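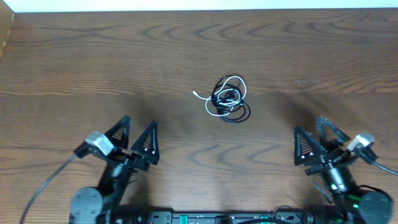

Jovita Maldonado asked before the session whether the planner could be given a rope model and left to work out the rest. Plenty of groups have tried it, and the reading list has two papers that do. For this course we won't. A rope model needs a starting shape, and getting the starting shape of a tangled cable from pictures is most of the problem already.

Week 7: Two-arm handling of cables
Handout, revised Apr 13, 2020

Task
A white cable and a black cable are tangled on a table. The program has to pick a free end or an outer loop, pull it clear with one arm while the other holds the rest, and stop before anything tightens. Both arms are on one rail and share one workspace, so every motion you plan for one has to be checked against the other.

Software used
Skelon – perception. Takes head and wrist images, gives back a mask per cable and a list of likely ends.
Clullo – planner. Takes a pair of grasp points and returns timed joint paths for both arms.
Yurchenko – logging and playback. Runs on its own, you only need to start it.

Start Yurchenko first. If you start it after Skelon, the clocks don't line up and the log is no good for the homework.

1. Finding the cable
The head view is good for the overall layout and poor for crossings. At a crossing you need to know which strand is on top, and from the head that may be a matter of a few pixels. The wrist views are closer but they blur when the arm moves, and a shiny table sends glare back into the lens. A bright patch can wipe out the wood grain in one part of the image and leave dark streaks in another. Skelon's first version took long grain lines for black cable. The fix was simple: a strand has to be found in two views before it counts. 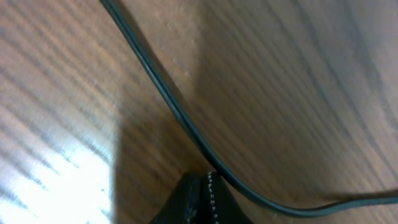 Course Notes in Robot Software, Issue 20, p. 599

Two black strands lying side by side are a separate case. Skelon will often give them as one thick strand. Don't try to fix this in the mask. Mark the piece as "double" and let the planner avoid grasping there.

2. Choosing a grasp
Score each candidate on three things: distance to the nearest crossing, room for the fingers on both sides, and reach for the arm that would take it. The weights are in the config file. Leave them alone for the first run, then change one at a time and write down what you changed.

A free end with a connector on it is usually the best choice if you can see it. If no end is visible, take the tallest outer loop. Never grasp in the dense part of the tangle. The fingers will close on several strands and the force reading won't tell you which.
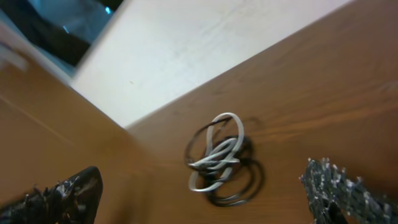

The approach should come down from a point over the middle of the gap between the fingers, with the jaw opening lined up across the strand. Re-run perception once at the top of the approach. The wrist camera is close enough by then to correct the target, and the correction is normally small. If it's large, the first mask was wrong and the right thing to do is back off and start over.

3. Keeping the arms apart
Clullo plans for both arms together by default. This is slow but safe. The faster mode plans the holding arm first, then treats it as a fixed obstacle for the pulling arm. Use the faster mode only after the holding arm has closed.

The arms' own cables are not in the collision model. They arc well outside the links, so the links have been padded by hand to cover them. Don't remove the padding to make a plan go through.

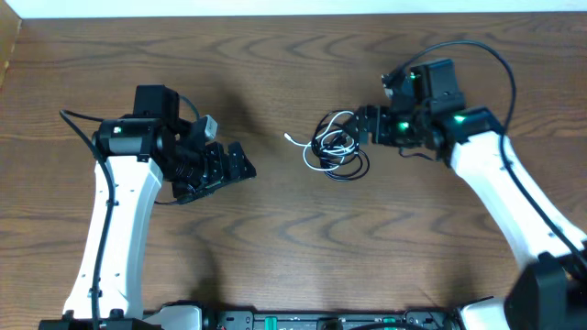
Godelieve Van Dijk disagrees with the padding and would like the arm cables modeled as short chains. "You lose a lot of good grasps close to the other arm, and students end up thinking the pose can't be reached." It's a fair point. Anyone who wants to take this on as a project can have the Biroron scene files, which already include chain joints.

4. Homework
The log set has 658 grasp attempts. For each one you get the masks, the chosen point, the plan and the gripper force.

a) Plot the score against the force at closing.
b) Find the attempts where the second perception pass moved the target, and sort them by how far.
c) Pick one bad grasp and explain it from the log alone, in half a page.

Scripts go in your own folder. Write-ups as plain text or PDF, plots included.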